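ok treadmill cleaning thread, bc three people at Jaseck asked how we do ours

you need: bucket, gray cloths (Nistix ones, we buy over 800 a year, they go fast), a low stool for your knees' sake. power OFF at the wall first. not just the key. the wall

belts first. wrung-out cloth, never dripping. go with the belt, then get right into the curve at the front roller – thats where all the sock fluff and gray gunk ends up 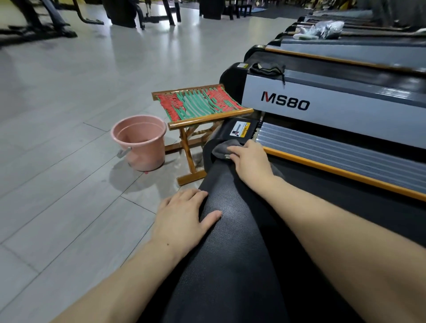 no spray straight on the belt. ever. spray gets under, belt slips, somebody complains at 6 in the morning

change the water after every 2 machines. I know. do it anyway

the Traluvthorpe branch used floor cleaner on theirs once and the belts squeaked until December. plain water + a drop of dish soap is plenty

next the side platforms and the ribbed rails. dust loves those grooves, run the cloth lengthwise or you'll just push it around
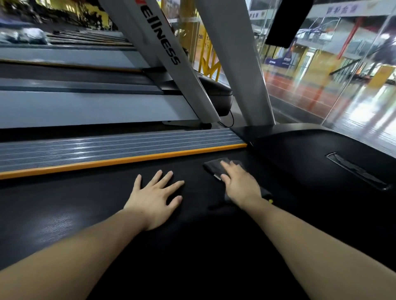 motor hood last, cloth nearly dry by then. same for posts. skip the vents, thats a vacuum job

mop the tiles when youre done, they get slick – put the sign out

Sastry sells a treadmill kit w/ 1000 wipes in it, tried it, left streaks on everything black. back to cloths

anyway bikes tmrw, the pedals are teh worst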